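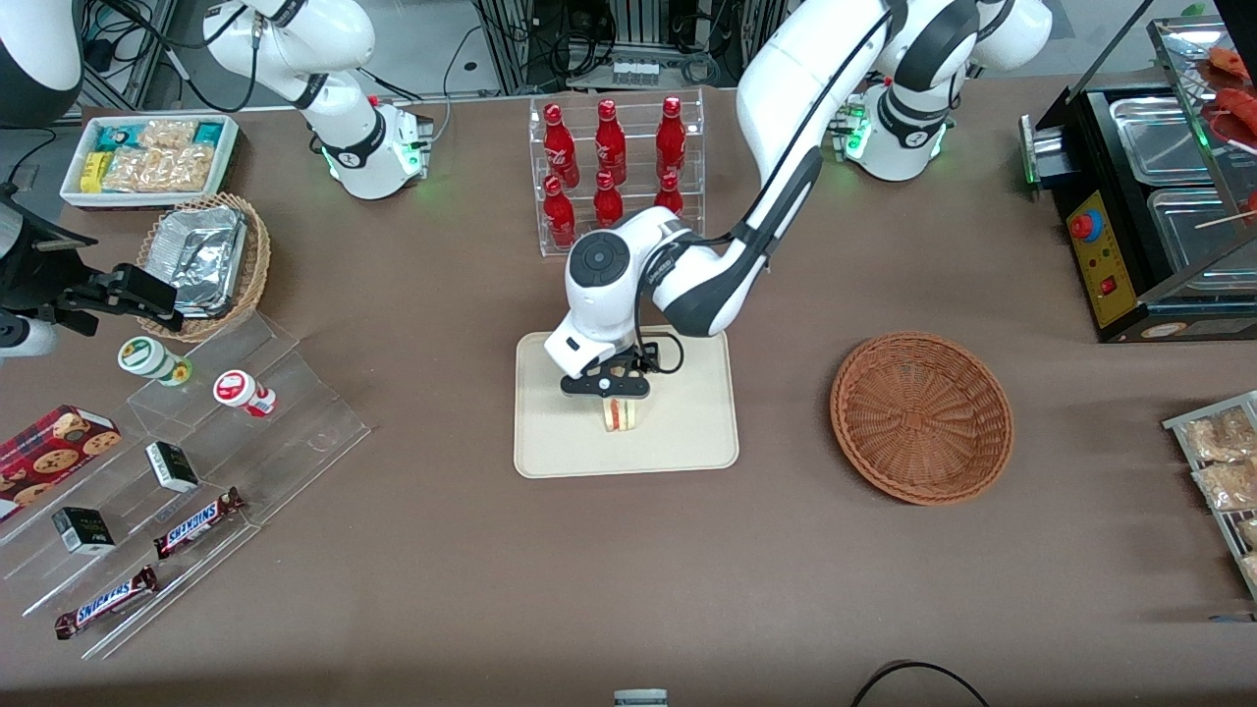
Snack table layout, bench 3, Skoltthorpe
July, started 2:15 pm

Working out the layout for the snack counter Phelan wants by the break area. Using the brown table for now. If the arrangement holds up we copy it to the Daltivance room.

Sodas are in the clear two-tier rack at the back, six bottles, three up and three down, red caps and all. I like this better than the crate. Labels face front and the rack doesn't rock when I push on it. Glass stays at the back from now on.

Sandwiches go on the cream tray with the rounded corners. The triangular ones want to be laid flat. Standing them on the crust was tried last month and the filling slid.

Wicker basket on the right of the tray has nothing assigned to it yet. Could be fruit, could be napkins. Anano's list says napkins but they blow around when the door opens. Leaning fruit.

Packaged stuff (crackers, the yellow box, the teal and white wrappers) is in the shallow white tray at the back left. Fine there, but short people can't reach it over the other basket. Try swapping the two.

Stepped acrylic stand, front left: it sits at an angle and takes up more table than it should. Red-label container is on its side, green-lid one is upright on the upper step. Square the stand to the table edge and stand both up before measuring.

Table depth is 600 mm. I want 100 mm clear along the front so there is somewhere to put a plate down. Not close to that with the stand turned.

Foil container in the round basket: replace, edges are crumpled. Spares are under part no. 2717, second shelf.

To do: napkin holder with some weight to it, and ask about a second cream tray.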